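Small rules for a simulated kitchen

I have spent most of August writing rules for a kitchen that doesn't exist. It has a marble worktop, a robot, and more vegetables than I keep in my own fridge. The project is called Zollstead, and until this month its rulebook was one line in a shared document: "be sensible". We had all been sensible in different directions.

The trouble came out when we tried to compare our results with the ones from Zadby. Same robot, same task, wildly different success rates. After two days of polite emails we found that they counted a potato as picked up once it had left the surface, while we wanted it held clear for 10 seconds. By their rule we were brilliant. By ours they were rather ordinary. Both sides went quiet for an afternoon.

So now there is a proper document, and it has 15 rules in it. I wanted 8. Most of the extra ones are about clutter, a subject on which I have become a bore.

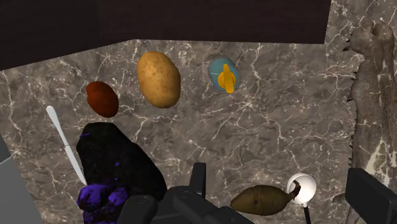 Rule 4 says that the instruction has to pick out one thing and only one. "Pick up the potato" is a fine sentence until there are two potatoes on the worktop, at which point the robot chooses one and whoever is marking decides how generous they feel. Say the reddish one or say the tan one. If you can't think of a word that separates them, change the layout.

Rule 5 is that you name things by what they look like, and if two people looking at the same view can't agree what a thing is, it may be clutter but it can't be the target. I lost an argument over a gourd before I wrote that one. It might be a sweet potato. I've stopped minding.

Rule 6 covers things partly hidden behind other things. They're allowed, and they go in the notes before the run starts. Writing them down afterwards, once you know how it went, is how you end up with a note saying "knife unfair".

Rule 9 is the unpopular one. No throwing out a layout for looking silly. A stone reptile beside the vegetables is unlikely in most kitchens, I grant you, but the random placement put it there and it stays, and the run counts. Once people start binning the odd ones they bin the hard ones too, always with a very good reason.

Rule 12 says you write down the random seed. I can't make that one interesting. Write down the seed.

Zadby have read the draft and sent back some 10 comments, mostly about rule 9. They'd like an exception for statues. I've said I'll think about it, and I'm going to look at it again on Tuesday, after lunch.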